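Helmi Huttunen
Tuesday evening thread

A few of you asked what I've been up to since I stopped posting about the allotment, so put the kettle on. I've been collecting examples for a tidying policy with the Skutlow lot, in people's actual homes, which mostly means sitting on the edge of a bed with a gripper in my hand, moving soft toys in and out of a cardboard box.

The idea is simple enough to say. We do the task by hand, with hand-held grippers that have cameras on them, and the model learns from the recordings. The doing of it has turned out to be full of small decisions I'd never have guessed at, and I've become terribly fond of them.

First one: what counts as a single example? Kerttu and I argued this for most of a morning (nicely, with biscuits). She wanted one recording to be the whole job, box full to box empty or the other way round. I wanted one recording per toy, because when something goes wrong you only throw away one toy's worth of work.

Kerttu won. If you chop it up by toy, the model never sees anybody choose what to pick up next, and the choosing is half of what we're after. So whole jobs it is, and when I fumble the sixth thing in I just have to carry on and recover. Which is useful too, she says, and she's annoyingly right about that.

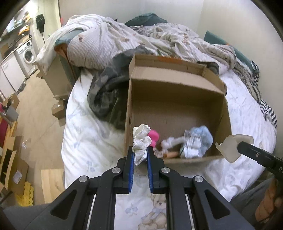 Anything with a frill is a menace, by the way. With a block of wood you know where the edges are, and you close the fingers, and you've got it. With a bit of lacy fabric you can pinch it perfectly well and still be holding only the top layer, so I've learnt to go in a touch deeper than feels polite and then lift slowly until I'm sure the rest is coming too.

Slowly, but not too slowly! Ville went through my first batch and said I moved like somebody defusing a bomb. There were whole stretches where I'd stopped dead to think. A person watching knows I'm thinking. A model just learns that sometimes, above a box, one ought to stop dead.

So the rule now is: have your think before you press record. Look at the toys, decide roughly what order you'd like, then go, and if you change your mind halfway, change it while moving. I've started humming to keep myself going. There's no sound in the training data, thank heavens.

Second big decision: how messy should the bed be? My instinct was to strip it right back and give the poor model a fair chance. Nuria, who has done far more of this than I have, told me to leave it all alone. Duvet in a heap, jacket wherever it landed, whatever's on the sheet stays on the sheet. People don't make their beds for a robot, and she'd rather it met a rumpled duvet now.

I do tidy one thing, and that's my own sleeves. I pushed a toy along with my cuff once without noticing, and on playback it slid off to one side all by itself, like something from a séance. Sleeves up ever since.

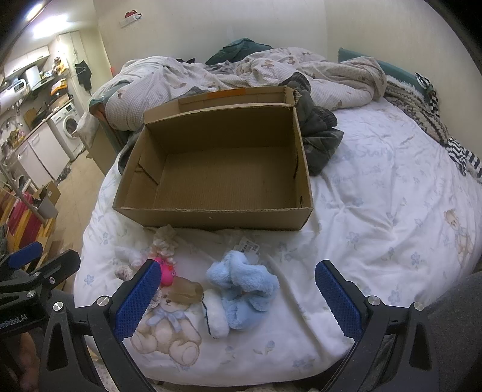

Box empty, light blue plush out front, and a teddy on the sheet that isn't up for grabs.

I want to talk about printed bears for a minute, because I love this problem. We've got a sheet with teddy bears on it and a job that involves picking up soft toys. To you and me it's obvious which is which. To something learning from pictures, a big beige bear is a big beige bear, and I did wonder whether we ought to swap the sheet for a plain one.

Hacer said absolutely not, and asked for more of it. Put toys right on top of the print, put them beside the print, leave the print bare, so there are plenty of recordings in which a bear is in plain view and no hand ever goes near it. I've been scattering things with that in mind and it's made me much less lazy about where they land.

Scattering is a skill as well, it seems. Left to myself I lay things out in a neat little row, like a shop. Now I gather the lot up, let go, and leave them wherever they fall, unless something has rolled right off the bed – in which case it comes back up and we start again.

Numbers, for those who like them. So far we've kept 203 recordings from this job and thrown out 39. Of the ones thrown out, 16 were me forgetting to get both grippers into view at the start, a mistake I'd like to say I've stopped making.

The target for the next round is another 100, with the box turned to different angles and a few toys swapped. Kerttu wants more knotted and floppy things. I'd put in a plea for something cube-shaped, for the sake of my wrists, and I've been told I may have one.

On wrists: if you ever do this, take breaks before you need them. Holding a gripper is no effort at all for ten minutes and then it very much is. I prop my elbow on my knee when I can, and swap sides with whoever's sitting next to me so we don't both get stuck with the same reach.

Somebody asked whether it works yet. I don't know! The first training run on this set hasn't finished, and Ville won't let anyone peek at half-baked results because we all get silly about them. When there's something to show I'll add it to this thread.

Right, supper. Send me your floppiest toy suggestions in the replies, please, I've got a list going and it's mostly rabbits.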